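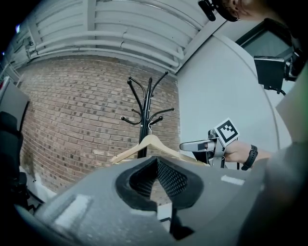

A wood hanger meets the coat rack during a practice round with hand-held grippers in the brick room at Zandden.

Ilango Naidu has hung up the same coat hanger so often this morning that he has started timing himself against the kettle. He slides the wire hook over a curled arm of the rack, lets go, backs off, takes it down again. His best ever hour came to 86 hangs. "You should have seen me the first week," he says. "I was dropping everything!"

Naidu spent 18 years pressing and sorting at Zandden, a garment care company that cleans uniforms for hotels and theaters, and he is one of eight people there who now divide their time between the finishing floor and what everyone calls the brick room. They work with grippers held in the hand, doing small jobs over and over, and the recordings go toward training the robot arms that will one day load the rails downstairs. The project is named Jivgate, and I came away from two days with it more excited about coat hangers than I ever expected to be.

Hanging things up is hard. A hook has to come in at the right angle, and a hanger swings the moment you tilt it. Then there's the letting go. Naidu pauses for a beat before he opens the gripper, a habit from handling silk, and the engineers at Sustex, who build the software, asked him to teach it to all the others. They had been letting go too early for weeks and hadn't noticed.

That kind of exchange is what I loved most about the place. Pressers are used to being told how a new machine works. At Zandden the questions go the other way - how do you know the hook has caught, what do you do with a heavy coat - and people who have never been asked about their hands have plenty to say.

Þröstur Bech, who runs the finishing floor, is fond of the project and still careful about it. A busy shift sends 235 garments down a single rail, and lifting them wears out shoulders. He wants the arms for that. He doesn't want them for inspection or repairs, and he got the company to put in writing that brick room hours are paid at the senior presser rate.

Not everybody is sold. A couple of the evening crew have turned down the training, and one presser told me she would sooner have a better chair. Bech has ordered the chairs.

The first arm, from Akbulut, is due on the floor in November. It will start with empty hangers. Naidu has already asked to work the rail next to it.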